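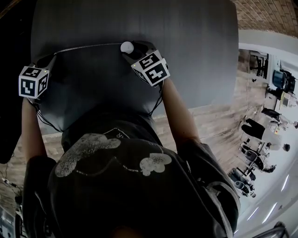

A worker carries a grey panel with a pair of hand-held grippers fitted with marker cubes. Photo: Adby

Handling firm pauses gripper work after left hand let go without warning

Adby has stopped all two-handed lifting at its Zalirstead site after a gripper opened under load and dropped a panel beside a member of staff, the company confirmed on October 8, 2023. The worker was bruised on the foot and went home early. Adby calls it a "minor release event". The people who do the lifting have other words for it.

The grippers are worn and steered by hand, and the movements they record are used to train the company's robot arms to shift large flat loads. According to an internal note seen by this site, the left gripper lost its signal for less than a second during a carry. The software, made by Lauritsen, treated the gap as an order to open. The right gripper held on, the panel swung round, and one corner came down on the floor.

Opening on a lost signal is an odd choice for a machine meant to hold things. Lauritsen says the setting was put there to protect fingers, and that customers were told about it in January. Adby says it received a 2000-word update notice that month and that the change was mentioned once, near the end. Neither firm would let us see the notice.

Gumaro Bermúdez, who runs the floor at Zalirstead, said the fault had turned up before. "We logged 13 dropouts on the left side before this one," he said. "Most of them happened with nothing in the grip, so they were put down as cable trouble and the cable got changed. Then it did it again with a new cable."

Asked why the carries went on after the thirteenth, he said that was a question for the office.

The office, in the shape of operations director Þórarinn Lykkegaard, said the logs had been "reviewed in the normal way" and that no pattern was found. He pointed out that the team had done 18 days of lifting without injury before the drop. He did not say how many of those days were spent on panels of this size, and a spokeswoman later said the figure was not kept.

There is also the matter of the arms themselves. Ponus, the robot that learns from these recordings, has been moving panels in a fenced bay since the summer. Its grippers run the same Lauritsen software. Adby insists the bay is safe, as no one is allowed inside while the arm is powered, and it has kept Ponus working through the pause. It could not tell us whether recordings made during the dropouts had been removed from the training set. Mr Lykkegaard said they were "being looked at".

Lauritsen has promised a fix within 7 days, under which a gripper that loses its signal will stay shut until someone presses a release. Mr Bermúdez said he would want to see it hold a full-sized panel with the cable pulled out, more than once, before he asked anybody to stand under it.

Adby said lifting would start again once the update was in place. It has not said who will test it, or whether the results will be shown to staff. The bruised worker is due back on lighter duties.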